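Storing solvents in the Flirkdale shop: my term project

So for my safety project I picked the flammable storage cabinet in the shared shop at Flirkdale, mostly because I walk past it every day and had no clue what the rules for it were. It's a yellow steel Tronholm with two doors, and it holds thinner, contact cement, spray lacquer and a lot of stuff with labels I could barely read.

I started in April by writing down every container inside. There were 175 of them! Way more than I would've guessed (the small spray cans hide behind the big ones). I sorted them by hazard class using the safety data sheets, and for 17 of the containers I couldn't find a sheet at all, so those went on a separate list for the shop office.

Next I checked the cabinet itself. The left door didn't latch unless you lifted it a little, and the bottom tray, the one that's supposed to catch leaks, had sandpaper and a box of gloves sitting in it. I also looked at the vent plugs. I'd assumed open vents were safer, but the Varela handbook we use in class says to leave the plugs in unless the cabinet is piped to an exhaust system. Ours isn't, and one plug was missing.

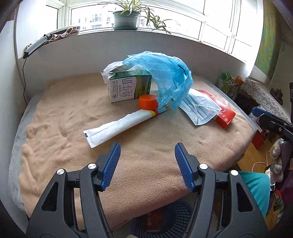 One reader of my draft asked why I didn't just recommend a second cabinet and be done with it. Fair question! I did price one from Erkance, but I think we'd fill it with more old cans. Half of what we have hasn't been opened in ages, and I'd rather see that go to hazardous waste pickup first.

My recommendations ended up pretty short. Fix the latch, replace the plug, clear out the tray, and tape an inventory sheet inside the right door that gets updated whenever somebody adds a can. I also want the acids moved out, because they were on the same shelf as the thinner and that bugged me the whole time.

The latch got fixed while I was still writing this. The plug is on order.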